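Wrist camera or fixed camera, week two

I have been comparing two camera setups for the same gripper, and I said I would write down how it went before I forgot the details. The gripper is the black two-finger one we have been using since June. The first camera is a small one mounted at the wrist. The second is a better one on a stand, looking down at the work surface from the side.

The job was bin handling. The arm goes to a bin, lines up the fingers, takes hold and moves it a short distance. I ran it 600 times with each camera, using the same controller and the same speed limits. The controller is the Amaral, which I like less than the old Jadgate, but it keeps both camera feeds in step and the Jadgate never did.

The fixed camera was easier to set up. I had it calibrated in one morning. The wrist camera took me most of two days, and I had to redo it when I swapped the finger pads. If you change pads often, keep that in mind.

Once they were both running, the wrist camera did better on the last part of the approach. It sees both fingers and the bin together, so a small error in angle shows up right away. With the fixed camera the arm's own body got in the way on 10 runs, and I had to stop and move the stand.

The fixed camera won on finding the bin in the first place. From the wrist, the fingers take up a lot of the picture, and when the bin starts far to one side the arm has to go looking for it. That added some 6 seconds to the slow runs.

Noelia Ortuño asked why I don't just use both. I probably will. Ebbe Björklund already has them merged on his setup at Plevau and says the lag is fine, but his arm moves a lot slower than mine – I want to see it at full speed first.

Next I want to try the softer Ukine pads with the wrist camera and see if I can get through a pad change without calibrating from scratch.

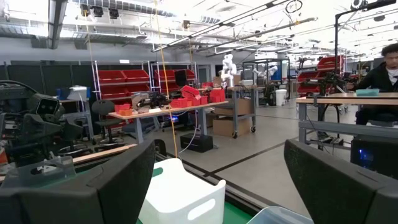 White bin between the fingers, from the wrist camera.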